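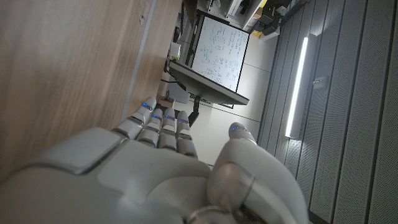 Stiltcombe workshop: build meeting, November 30, 2019
Reading time: 2 min

1. Minutes of the August meeting agreed.

2. Arms
Both arms are on the base. Finger closing force is still set too high; Admasu to send the revised firmware. Cable slack at each wrist to stay at 95 mm.

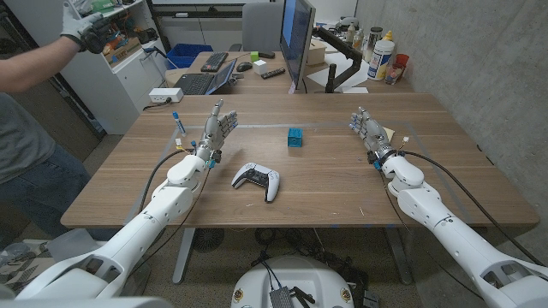
Table height stays as set. Tape marks not to be moved between runs.

3. Spending
210 pounds approved for two spare wrist connectors from Starken.
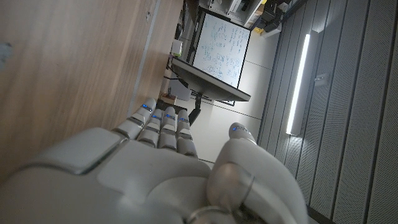
4. Next tests
Cube first, then the game controller. 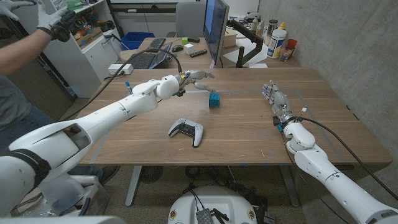 Left hand over the teal cube, right hand raised.

Contact: Stiltcombe workshop desk | Back to top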